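22nd February

Kitchen table, before everyone was up.

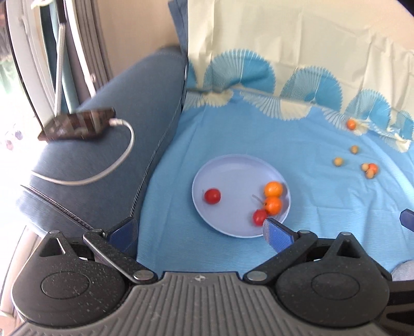 Little fruits on the lavender plate, blue cloth underneath.

I slept badly again with the wind in the shutters, so I gave up and made coffee and thought I might as well write this while the house is quiet. Yesterday we finally got out to the oyster beds at Stadwood with Wilfredo, who has been promising me since I arrived (and I had begun to think he was just being polite!). The tide was so far out that we walked nearly all the way, me in borrowed boots two sizes too big, and he carried on talking over his shoulder the whole time.

They put down 300 bags of old shell last March, and yesterday we turned over 70 of them looking for spat. I got quite good at spotting it - tiny flat things like a fingernail, stuck on wherever they please. Trinidad wrote everything in her notebook and wouldn't let us hurry her, bless her. Her tally came to 2000 and something, the something having been smudged by my wet sleeve, and I have apologized twice.

The far row is poor, mostly silt, and Wilfredo wants to shift it closer to the Kuden channel where the water moves more. Trinidad would leave it one more season. I stayed out of it and ate my sandwich, though I do lean her way a little.

My knees are sore and my good socks are still hanging on the porch rail. We go back on the next low tide, and I must remember to ask Trinidad for gloves that fit.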